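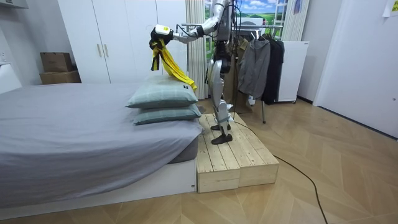
Figure 1. Bedroom set-up, robot on the wooden platform, gripper holding the strap over the pillows.

Collecting Demonstrations for Household Fabric Tasks
Progress report, project Cuvska
Supervisor: Halldóra Kjærgaard
Submitted 2/10/23

1. What we set out to do

Gather enough teleoperated examples that a policy could learn to handle cloth in a normal bedroom. Not a lab bench. Target was 3000 episodes over the whole project, this report covers the first block only. Three task families: bed, straps and small items, clothes on hangers. Same room for all of them so the background stays put and we can change one thing at a time.

2. Where we got to

606 episodes kept. Well short of the target but the first 100 were thrown out entirely (see section 4) so the real effort is bigger than it looks. All kept episodes are trimmed, labelled and on the Karier drive in two copies.

3. Method

One operator drives, one person watches the views and writes the label. Swap after every 3 batches becuase the driver gets sloppy when tired, and sloppy driving goes straight into the data. Each episode starts from a written start card (what item, where, which way up) and ends when the driver calls it. Failed grasps stay in if the driver recovers. If the item ends up on the floor it is a fail, labelled as fail, kept in a separate folder.

We record an outside view plus a head view. The outside view is good for judging the reach, the head view is the one the model mostly needs for fingers and fabric.

Hanger task is the slow one. Two arms, and both have to agree.

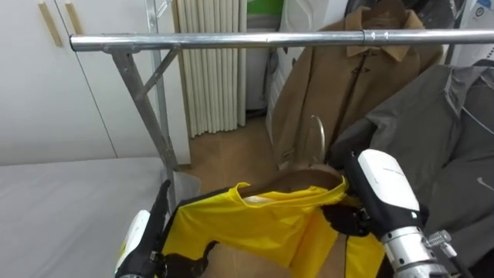
Collars gave us the most trouble. If the driver pulls on one shoulder before the other side is held, the whole garment slides and you are back to the start. We ended up writing a rule on the start card - both hands on fabric before any lift - and the labels got a lot cleaner after that. Bright colours are also easier for the person labelling, haven't tested if the model cares.

4. Problems

Clocks. The two recorders drifted apart in the first 100 episodes and we didn't notice until playback. Fixed with the Stedamex sync box, now checked at the start of every batch.

Labels. We each had our own word for the same thing ("drape", "lay", "put over"). Merged into one list in May, took two full days, should of been done before the first recording.

Variety. Too many episodes start with the item in nearly the same spot. Halldóra pointed this out and she is right. Start cards are being redone with a wider spread of positions.

5. Next

- redo start cards
- more hanger episodes, mixed garments
- first training run on the Dalsgaard machine, bed tasks only
- write up label list properly as an appendix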